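Filed under: Student Projects > Kitchen Garden
Print this page | E-mail this page

Getting Beans Up a String: Term Report

Our group was given the bed behind the Kenditz greenhouse and told to grow something that climbs. We picked pole beans because the seed was free. Half the bed got a variety sold as Hallitz, the other half got Zendberg, and both packets promised "vigorous" plants. One of them meant it.

What we did

We soaked 80 seeds overnight and planted them an inch deep along two rows of strings. The advice sheet said soaking speeds things up. It also said not to forget them in the bowl, which we took as an insult until the second batch smelled like a pond. We replanted those dry.

Watering was by hand from the Maluleke rain barrel, whose tap drips at all times except when you open it.

What came up

Hallitz reached the top of the strings by early August and then started on the greenhouse gutter. Zendberg got to knee height and thought it over. We blamed the soil, then the slugs, then each other. The soil test came back normal. The slugs declined to comment.

Picking

We picked every other day once the pods were finger length. Totals by the end of the project:

Hallitz: 238 pods
Zendberg: 34 pods

We stopped picking Zendberg early so we could save seed from it, a decision our instructor has called "optimistic." The pods are drying on the vine and will be shelled when they rattle. 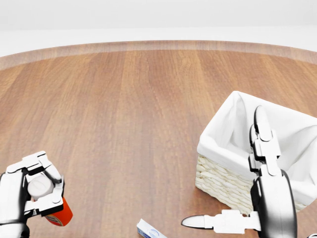 What we would change

Swap the rows halfway down the bed, so each variety gets a turn at the sunny end. Hallitz had it all season, and we noticed this while writing the report. Use thicker string. Empty the soaking bowl.

Submitted Sunday, September 23, 2018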